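Teaching a Two-Finger Arm to Handle a Towel: Leader-Follower and Hand-Guided Demonstrations
Term project report, February
Group: Stefaniia Stasiv, Orest Onyshchenko, Illia Sydorenko

1. Task

The arm has to pick up a towel from a countertop, lift it clear and hang it on a drying rack. The towel starts crumpled. No fixed grasp point exists, so the usual approach of teaching three waypoints and playing them back fails as soon as the cloth lands differently. We compared two ways of giving the robot examples:

a) hand guiding, with the joints in gravity compensation and the operator holding the wrist;
b) remote control from a Prulside leader arm, with the operator seated at a desk and watching the camera feeds.

Both methods write the same record: joint angles, gripper opening, and images from the wrist camera and the overhead camera. The recorder is a fork of the Pasichnyk logging scripts from last year's group. We changed the time stamping, which drifted between cameras in long episodes.

2. Collection

We recorded 62 episodes by hand guiding and 75 by remote control. An episode was kept if the towel ended up on the rack and the operator didn't stop to correct a joint limit fault. Hand guiding lost 26 episodes under this rule. Most of those were image problems: the operator's forearm covered the towel in the overhead view at the moment of the grasp, and we had decided in advance to reject any episode where that happened.

Remote control lost 10. The typical fault was a grasp taken too low on the cloth, after which the hem dragged on the counter during the lift.

New operators needed roughly an hour on the leader arm before their motions were usable. Hand guiding needed almost no practice. Orest recorded most of the remote episodes and Stefaniia most of the guided ones, so operator and method are partly mixed up in our numbers. We didn't have lab time to swap.

3. Views used by the operator

In remote control the operator has no sense of touch, and everything about the cloth has to be read from the screens. The wrist view is good for folds and creases at close range and poor for height. The other view gives the clearance between the hem and the counter, and shows where the fingertip sits on the fabric.
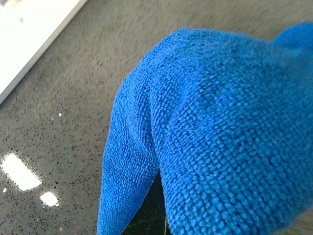
Blue looped towel on the speckled counter, wrist camera first, then the wider view with the towel held up.

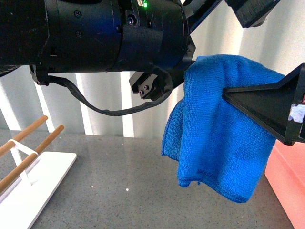 Catherine Mowat read the draft of this section and disagreed with the claim about height. Her comment was that the wrist view does carry height information, since the loops of the weave get larger as the camera comes closer, and that an operator learns to use this without being told. She suggested hiding the second view for a set of episodes and counting the low grasps. We think the point is fair for a towel with a coarse weave. It would be weaker for a smooth cloth, and we haven't tested either case.

4. Training

Both sets were used to train the same policy with the same settings. Gripper commands were smoothed before training in the guided set only. During hand guiding the gripper is worked from a button, which gives a step from open to closed, while the leader arm trigger gives a continuous curve. Without smoothing, the guided policy tended to close early and push the cloth away.

The policy trained on remote episodes was slower in free motion – it copied the pauses operators make while checking the screens. We tried cutting out still periods longer than a second. This sped up the approach but also removed the short wait after closing the gripper, and the lifts became less reliable. The final version cuts pauses only while the gripper is open.

5. Open items

The leader arm calibration has to be redone after every power cycle. Illia has a script that does this from a single rest pose, but it isn't merged.

Episode files are stored under the old folder names and need renaming before the next group uses them.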